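About Vurano

Vurano plans equipment purchases for small shops and labs that want to automate bench work. We do not build robots and we do not resell them. Clients pay us a fixed fee to write the specification, the budget and the installation schedule, and to check the delivered cell against all three.

Our office and test floor are in Clarkdale. The test floor has bench-scale cells that clients may book by the half day before they commit to a purchase. Bookings run Monday through Friday, with Saturday by arrangement.

What we plan for

Most of our work concerns two-arm cells handling small, irregular parts: keys, fobs, clips, tags, short cables. Arm price is the figure clients bring to the first meeting. It is seldom the figure that decides the project. Enclosure, mounting, cable management, fixtures, spare fingers, power, floor space and operator hours are listed as separate lines in every budget we issue, each with its own contingency.

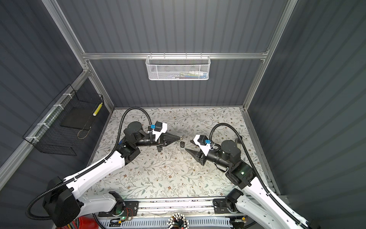
Reach and clearance are settled before any quote is requested. We ask for the smallest part the cell will handle and the closest distance at which both grippers must work. A car key fob lying between two pointed grippers leaves little room for either arm to move without regard to the other, and the spec has to state which arm has priority. Rail mounting, wrist cable routing and storage on the enclosure walls are drawn at the same stage. Changes to these items after the frame has been ordered are charged at the frame supplier's rate, and we pass the supplier's invoice through without markup.

How a project is budgeted

Stage one is a part survey. The client sends samples and we sort them by size, stiffness and surface. A standard survey covers up to 40 part types. Larger surveys are quoted separately.

Stage two is a trial on our floor. We run 600 cycles per part family and log every stop, with the cause entered by the operator at the time. The log is the client's property and is delivered with the report.

Stage three is the budget itself, in two versions: minimum workable cell and recommended cell. Both use the same template, Prollora, which we maintain in house. Prollora currently has 212 line items. Lines that do not apply are marked as such and left in the sheet, so that two budgets can be compared row by row.

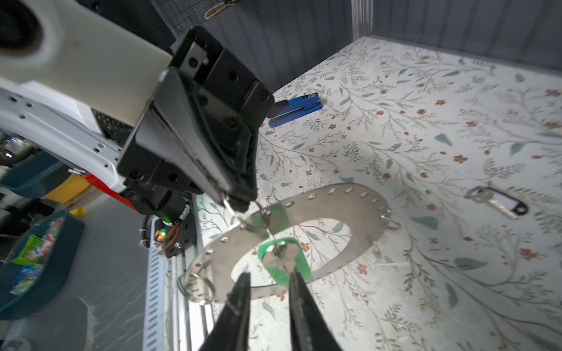
Stage four is the purchase schedule. Long-lead items are ordered first, normally the arms, the rail and the frame. Fingers and fixtures are ordered last, when the trial results are final. Clients with a fiscal year ending in June should open a project no later than the preceding January. Requests received in May are usually carried into the next budget year.

Stage five is acceptance. The installed cell must complete 1,000 cycles on the client's own parts under the stop limit written in the spec. Final payment to the integrator is tied to this result.

Independence

Vurano accepts no commission from arm, gripper or frame makers. Integration is done by a firm of the client's choice. Where the client has none, we request bids from at least three, and Kanaujia, our sister company for panel wiring, is excluded from any bid we score.

Contact

Send a parts list, photos of the existing bench and the floor dimensions. Initial review is free of charge and takes five working days. Site visits outside the Clarkdale area are billed at cost.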